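Dritonard cell

The Dritonard cell is a single-arm robot workcell at the Byun workshop in Prunport. It is used for picking small moulded parts from a work surface and setting them down at a fixed position. The cell is named after its control software, Dritonard, and is normally prepared in simulation before any change is made to the real machine. It is looked after by Bok-nam Yeom, who also wrote the set-up sheet now used for the second cell at Zollallow.

Layout

The cell consists of one arm on a floor-mounted pedestal, a two-finger gripper, a flat work surface and a wrist camera. The surface is 1200 mm long and is bolted to a steel base. The control cabinet stands outside the guard, on the side nearest the door, so that it can be opened without entering the cell. Air and power reach the wrist through a single hose bundle clipped along the upper arm. The bundle at Prunport is slightly longer than the one at Zollallow, and the two are not interchangeable.

A model of the cell is kept alongside the control program. It holds the positions of the fixed parts, the shape of the gripper fingers and the mounting angle of the camera. When a part of the real cell is moved or replaced, the model is corrected first and the program is run against it.

Setting up

Set-up begins with the arm in its parked position and the guard closed. The joint zero marks are checked by eye, and the arm is then sent to five reference points on the work surface. At each point the operator compares the position reported by the controller with the one stored in the model. A difference of more than 5 mm at any point means that the base bolts must be checked before work goes on. Smaller differences are entered as an offset.

The camera view is checked next. The wrist camera looks at the surface from close range and at a steep angle, which makes it sensitive to small changes in its bracket. The view is rendered from the model with the arm held at a reference point, then compared with the live picture from the same point. The slope of the straight edges is the usual guide, being easier to judge than the position of a finger.
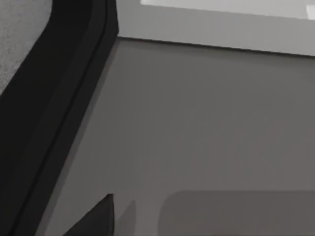
Rendered close view of the grey work surface, with the tip of a gripper finger at the bottom.

If the edges in the two views do not run at the same slope, the bracket is loosened and turned until they do. The two bracket screws are tightened alternately. Lighting in the model is kept plain, and shadows are not used for alignment. Early versions of the set-up sheet asked the operator to match the shadow beside the finger, but this gave different results depending on the time of day and the step was dropped.

The last stage is a dry run at reduced speed with no parts loaded. The program is allowed to complete 41 cycles. A stop during the dry run is recorded with the joint positions at the time, and the count starts again from the beginning.

Routine care

The gripper fingers are wiped with a dry cloth at the start of each shift. On Wednesday the finger screws are checked with a torque driver, the hose clips are inspected and the camera window is cleaned. Solvent is not used on the window. The work surface is washed with mild soap.

Finger tips wear on their inner faces. They are changed as a pair, even where only one is marked, and the new length is measured and entered in the model. Spare tips are stored in the drawer under the cabinet.

Faults and repairs

The most common fault at Prunport has been a slow drift of the pick position along the length of the surface. In September it was traced to a worn locating pin under the base, and the pin was replaced with a hardened one. The repair required the base to be lifted and all five reference points to be taken again.

Code 74 on the controller shows that the gripper did not report closed within the time allowed. The air supply is checked first, then the sensor cable at the wrist, where the bend is tightest. A damaged cable is replaced over its full length, as joined cables have failed at the same place.

See also

Zollallow cell
Wrist camera alignment
Gripper maintenance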